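Ticket 395
Subject: Play kitchen, cooktop light remains on; utensil rail and small parts
Category: Furniture and play equipment
Submitted by: Zubaida Dhanial
Assigned to: Niilo Ahonen, Equipment Support
Priority: Normal
Status: Awaiting part

Description of issue
The light in the burner of the toy cooktop does not turn off when cookware is lifted from it. The unit is the white Sellska play kitchen in the Inley playroom. The supplier is Lindqvist. Staff have also asked whether the wooden blocks used as pretend food may be placed directly on the cooktop surface.

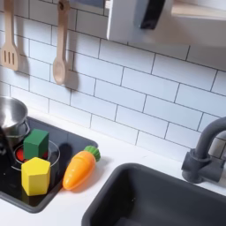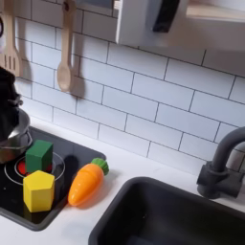

Attachments 1 and 2: cooktop with burner showing red, blocks at the burner, utensils hanging at left.

Entry 1, Niilo Ahonen
The request has been received and the attachments have been added to the record. Please confirm the following before a site visit is arranged:
Whether the light goes out when the cooktop is completely clear, with all pots and blocks removed.
Whether the battery door on the rear of the unit closes fully.
Whether the unit has been moved or cleaned with liquid since the fault was first noticed.

Entry 2, Zubaida Dhanial
The cooktop was cleared and left for 12 minutes. The light stayed on for the whole of that time. The battery door closes. The unit was pulled away from the wall in order to clean the floor and was then returned to its place. The counter was wiped with a damp cloth in the usual way. No liquid was poured or sprayed.

The small steel pot and the clear pot were each tried on the burner in turn, with the same result.

Entry 3, Niilo Ahonen
Thank you. The burner is operated by a pressure switch under the glossy panel. A switch that remains closed with no load on it is either obstructed or worn. Please remove the batteries until the unit has been inspected. The kitchen may stay in use for play in the meantime. The sink, the counter and the upper cabinet are not connected to the light circuit.

With regard to the blocks, they may be placed on the cooktop. Their weight is well within the limit for the panel. Children should not stand or lean on it.

Entry 4, Valtteri Seppälä, site visit, Fri 13 January
Batteries found removed as instructed. Refitted for testing.
Light came on immediately with no load on the panel.
Panel lifted from the counter. Dried residue present along one side of the switch housing. Residue removed.
Panel refitted. Light went off with the cooktop clear and came on with the steel pot in place.
Test repeated 51 times. Switch stuck closed on two occasions toward the end of the test.
Switch is to be replaced. Part requested from Lindqvist.
Utensil hooks checked by hand while on site. Slotted spatula and spoon hang freely. One hook was slightly loose and has been tightened.
Grout lines and edges of the backsplash wiped down. No damage noted.

Entry 5, Dulce Maldonado, Purchasing
The part is not held in stock locally. Lindqvist has referred the order to Mivico, which handles spare parts for this range. The minimum order value is 100 and a single switch does not meet it. Please advise whether other items are needed for the same unit so that one order can be placed.

Entry 6, Zubaida Dhanial
Please add one replacement battery door and one set of spare hooks. The present door closes, but the catch is becoming weak.

Entry 7, Dulce Maldonado, Purchasing
Both items have been added and the minimum is now met. Order placed. Delivery date to be confirmed by Mivico.

Entry 8, Niilo Ahonen
Batteries are to remain out of the unit until the new switch has been fitted. Vilja Suominen will cover this ticket during my absence and should be copied on any reply from Purchasing.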